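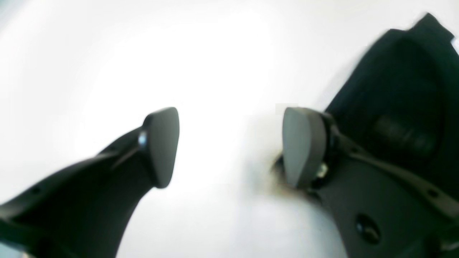 Wrist view, fingers open, nothing held. White background behind, blown out.

Notebook, March, Friday. Grasp detector and exposure, continued.

Picking up from where Kári left the branch. The plan for the day was to stop the detector from reporting a grasp with nothing in the fingers, and then see what the fix costs us on cloth. I got through the first part and most of the second.

State at start: detector node on the bench machine, wrist stream into the segmenter, segmenter mask plus finger position into the little classifier we call "held". Hjaltested arm controller unchanged. Policy server is the Cernton build from before the tooling cleanup, because the new one still drops the gripper state field when it reconnects. I have that as an open ticket with Ketill.

The false positives all look like the view at the top of this page. Wide open fingers, background saturated, and a soft brownish patch right beside the right-hand pad. The segmenter takes that patch as an object touching the pad. "Held" then sees a mask next to a fingertip and says 0.8 or so, even though the finger position says open. I had assumed finger position would dominate. It doesn't, and after reading the training config I can see why: position is normalized over the full travel of the old fingers, so on these the fully open value lands in the middle of the range. The classifier has been treating "open" as "halfway."

Fixed the normalization first. It now reads the travel limits from the gripper config file at startup and refuses to start if they are missing. No defaults. The silent default is how we got here.

Reran the stored open-finger clips through it. Most of the false positives are gone from that change alone. The ones left are clips where the fingers are still moving and the position message is behind the image. Checked the timestamps and the offset isn't constant, so a fixed shift won't do. Added a buffer on the position topic and a nearest-time lookup, with the detector returning "unknown" when the gap is too large. Downstream has to handle "unknown" now. The planner did already (it treats it as a retry). The logger did not and wrote it as false. Patched the logger.

Exposure. Auto exposure on the wrist camera is reacting to the black fingers and housing and pushing everything behind them to white. Tried a fixed exposure of 3000 first, which was still washed out, then 2000, which gives some gray back in the surface and keeps an edge on the pads. Units are whatever the driver means by them; I have not converted. Gain left at 4. Went with 2000 for now. Both images on this page are from before that change, so don't compare new clips against them for brightness.

Note for Kári: the exposure has to be set after the stream starts. If you set it before, the driver accepts it, reports it back to you correctly, and ignores it. I put the call in the stream-ready callback with a comment. Please don't tidy it back into the constructor.
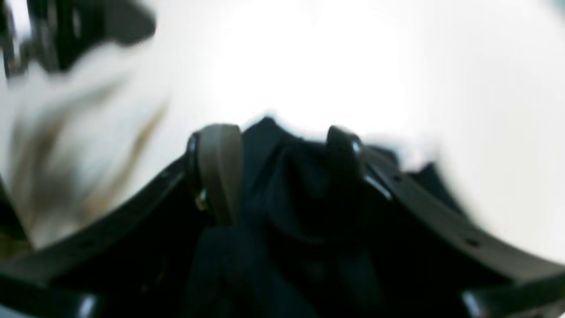 Cloth is the harder half of this, and the mask area feature is the wrong one for it. The classifier was trained on the Bernetti set, mostly rigid parts, where an object in the grasp makes a compact blob with a clear outline. Fabric fills whatever part of the view it likes. With the navy piece here, the only bit that says "grasp" is the peak bunched up between the two fingertips, and the mask runs from there down to the bottom of the image and shows up again on the far side of the right arm of the gripper. The area number from that is large and tells you nothing about whether the tips have hold of it. Cloth lying under open fingers could give the same number.

So I added a second feature: mask coverage in a small window between the fingertips only. Window position comes from finger position through a lookup table, since the tips move along a known path in the image. I built the table by stepping the gripper through 16 openings and clicking the tips by hand. It took about an hour and I'd like a script for it before anybody changes the fingers again.

One nuisance with the table. The fingertips don't look alike to the segmenter. The tan one separates from dark cloth easily, while the dark glossy one merges with navy and the mask eats it. Coverage in the window comes out too high on that side. I narrowed the window and moved it toward the tan pad. That is a patch and it will be wrong for tan fabric. The proper way is to subtract a rendered finger mask, which we could do from the gripper model at Dokthorpe if the camera calibration is still good. Have not checked the calibration.

Retrained "held" with the new feature and the fixed normalization, same split as before. On the stored clips it is better on cloth and no worse on rigid parts. I am not writing the scores here until I have run it on clips that I didn't look at while choosing the window.

Live check at the end of the day, detector only, policy off, jogging by hand. Behaves sensibly at slow closing speeds. At the faster speed it spends too much of the close in "unknown," so the planner would keep retrying a grasp that may be fine. I think the retry should wait for one more position message before giving up. Ketill owns that state machine, so I have left it alone and written it up on the ticket.

Left to do:
– held-out clips through the retrained classifier
– script for the fingertip table
– calibration check, then try the rendered finger mask
– one more pass on timestamp gaps at the faster speed
– ask Kári which clips in the old set were recorded with the old fingers, and tag them

Branch is pushed, not merged. The gripper config on the bench machine has the new travel limits in it, and if you check out main on top of that it will still run, with the old normalization and the old problem.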